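Tindilness Toy and Game Library – Frequently Asked Questions

Last updated January 28, 2020

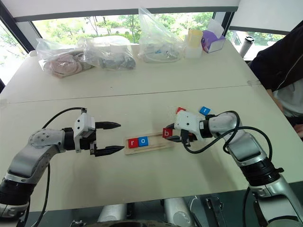
Borrowing is open to anyone who lives in Baridham or works there. You do not need to have children. Many of our members borrow games for themselves.

How do I join?
Fill out the form at the front desk and show something with your name and address on it. Your card is ready the same day.

What does it cost?
Membership is free. We ask for a $30 deposit on large items such as ride-on toys and table-top hockey. You get it back when the item is returned.

How many items can I take?
Four at a time, plus one puzzle. Large items count as two.

How long can I keep them?
Three weeks. You can renew twice by phone or at the desk if no one else has asked for the item.

Is there a list of what you have?
Yes. The catalog has 2,667 entries and is kept in a binder at each branch. You can also search it online. Of these, 451 are marked "ages 3 and under."

What if a piece is missing when I open the box?
Call us within two days and give the number on the lid. We will note it so you are not charged.

What if we lose a piece?
Tell us when you bring the game back. Small parts such as dice, pawns and letter tiles are usually replaced from our spares drawer at no charge. If a game can't be played without the part, we charge what we paid for it.

Do you clean the toys?
Plastic and wooden toys are wiped down after every loan. Cloth items are machine washed. Please don't soak anything wooden – it warps.

Can I return items to another branch?
Yes, to Baridham or Mekar. The Jadoon branch takes returns at the desk only – it has no drop box.

Do you lend to schools?
Teachers can have a group card with a limit of 12 items for six weeks. Ask for the blue form.

Do you take donations?
Yes, if the game is complete and has its rules. We can't accept stuffed animals or anything with a cracked battery cover.

When are you closed?
All branches close for the first two weeks of August for stock check. Nothing falls due during that time.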